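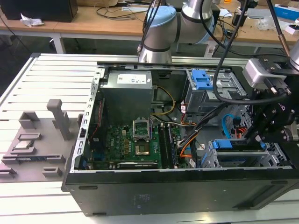 Pronano gripper, desktop teardown kit
Product status: ON SALE, WITH SAFETY NOTICE (read before ordering spares)

Sold by Lema. Tested at our Skiltirstead bench.

Updated 29 April 2022

Quick version. Grip release fault in controller software 2. Fingers can open or close by themselves after an e-stop is cleared. Affects units with serial numbers up to 1203. Anything higher shipped with the fix, nothing to do.

What happened
Unit was working in an open tower, arm stopped mid job. Operator cleared the stop. Gripper drove to its last commanded width without waiting for resume. It had hold of a power cable at the time and pulled the connector sideways. Cracked connector, bent bracket, no injury. Same thing came up again at Brokesdale, no damage that time.

Do not put a hand near the fingers after a stop until gripper power is off at the switch. Clearing the stop on the pendant is NOT enough on affected units.

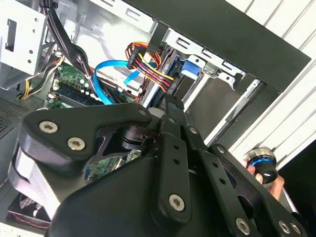 Brokesdale bench: We had this on ours and the pendant said "idle" the whole time, which is what worried me. Can you make it show a held command? Also the switch is behind the arm base on our setup and you have to lean over to get at it.

Fair points both. Held command display is in the update. For the switch, order the extension lead, no charge on affected serials, and mount it where you can reach it without leaning over teh arm.

Until you have updated
- Gripper power off before any hands go in the case
- Keep speed at 5 percent near cables
- Release cables by jog only, no saved positions
- After a stop, home the gripper clear of the tower first, then go back in

Cable work is where it bites. Data cables and power leads cross over each other between the board and the drive bays, and a finger that closes early
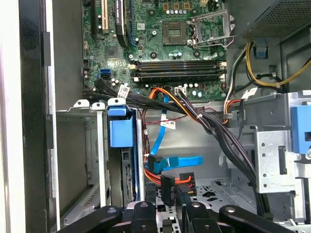
will take whatever is between the pads. Could be the lead you wanted, could be the one behind it. Force limit does not help much here, the default is set for lifting drives and it is plenty to break a plastic clip. Turn it down in the settings page before cable jobs. We should of shipped it lower.

Update
Download from your account page, load by USB, restart twice. Yes twice, the second restart writes the new stop behavior. Check the version line on the pendant reads 5 before you run anything. If it still says 2 call us and leave gripper power off.

Finger wear
Separate from the fault but check it while you are there. Pads are good for 1000 cycles on sheet metal edges, longer on plastic handles. Worn pads slip, people turn the force up, see above.
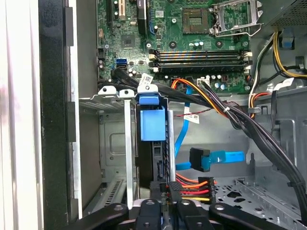 Lema Product Support

Returns: we are not asking for grippers back. Only send yours in if the fingers move with the stop pressed. Different problem, probably the relay, do not keep using it.

Spares in stock: finger pads (pair), linkage screws, extension lead. Fixture plates back in August.

Report anything odd through the contact form, serial number and pendant version please, and what the gripper was holding when it happend.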